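3.2 Surface wear on shared reading tables

Tables in public reading rooms are usually inspected on a fixed schedule, but the inspection forms differ so much between towns that the results are hard to compare. We collected forms from two branch libraries, Darkstead and Bremthorpe, and recoded them on a single 5-point scale. Pale wooden tops were treated as a separate class, as small dark scuffs of the kind visible in Figure 4 (upper left) are recorded more often on light surfaces than on dark ones.

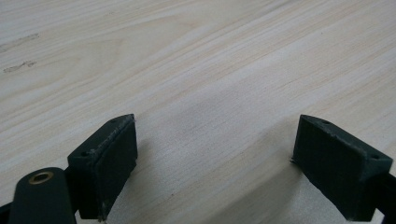
Darkstead, March 15, 2026

Figure 4. Pale wooden tabletop with visible grain.

The recoded set holds 69 forms. Of these, 40 came from Darkstead, where staff inspect at closing time under ceiling lights. The Bremthorpe forms were filled in during the morning and mention glare more often. We did not correct for time of day.
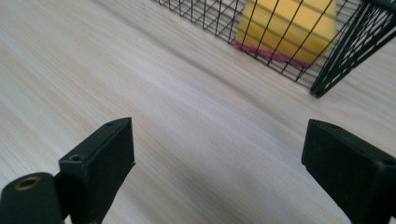 Agreement between inspectors was lowest for the item "finish." Several forms used "matte" and "glossy" for the same table within one month, and the printed guide defines neither word. A top can be smooth and matte overall and still show a slight sheen where light falls across the middle, as in the second view, and an inspector must then choose which to report. We merged the two terms into one category — a loss of detail, but one that left 30 forms usable for the comparison in Section 3.3. Forms with no entry for finish were dropped.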